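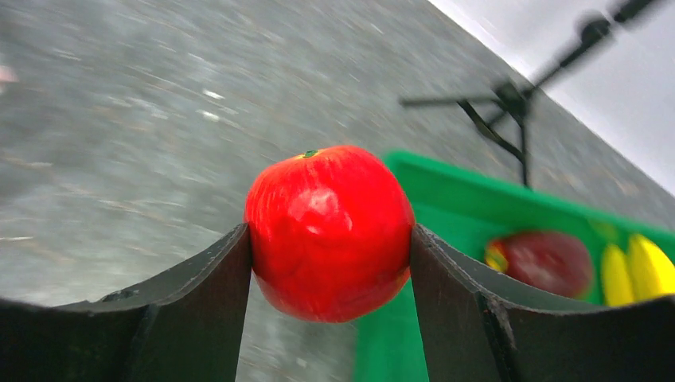 Where do the notes on continuity go when a series has two episodes that contradict each other?

They go in the Continuity field of the later episode, and the Lidureo catalog links them back to the earlier one.

Section 8. Setting up a series with more than one timeline

Use this section if you are adding a science fiction or fantasy series that includes time travel, parallel worlds, recasts or reboots. For a series that runs straight through from first episode to last, the basic set-up in Section 3 is enough.

Before you start

You need an editor account and an episode list in broadcast order. Don't import a list that has already been sorted by story date. The catalog works out story order on its own and will treat your sorted list as the broadcast order.

Creating the timelines

1. Open the series page and select Timelines.

2. Select Add Timeline. Enter a short name. The name shows on every episode page, so keep it free of spoilers. For the sample series Turnard, we use "Home" and "Second Colony."

3. Choose which timeline is the main one. Episodes with no timeline set are placed here.

4. Repeat step 2 for each other timeline. A series can have up to 57.

5. Select Save. The page reloads and the new timelines are listed by name.

Note: A dream, a simulation or a story told by one character to another doesn't need a timeline. Use the Framed Story tag.

Placing the episodes

6. Go to Episodes and check the box next to each episode that belongs outside the main timeline.

7. Select Move To and pick the timeline. If an episode crosses between two, pick the one where it begins, then add the other under Also Set In.

8. For each crossing, enter the running time at which it happens. Minutes and seconds are fine. If you don't know the time, leave the field empty.

Caution: Moving an episode removes any story date already entered for it. Copy the date first if you want to keep it.

Characters with more than one version

9. Open the character page and select Versions.

10. Add a version for each timeline the character appears in. In Turnard, Captain Zitau has a version in both, played by the same actor, and they meet in episode 454.

11. If the part was recast but the character is meant to be the same person, don't add a version. Add the new actor under Cast and enter the first episode.

Note: A character who regenerates, is cloned or moves to a new body can be entered either way. Follow whatever the series page already does.

Checking your work

12. Select Preview, then Story Order. Episodes shown in gray have a date that conflicts with another episode in the same timeline.

13. Open each gray episode and correct the date, or select Keep Conflict if the mistake is in the show itself. Add a line to the Continuity field when you do.

14. Select Publish. Story order can take up to 8 hours to update for readers. Broadcast order updates right away.

If you import from a Nouri file, timelines come across but character versions don't. Repeat steps 9 to 11 after the import.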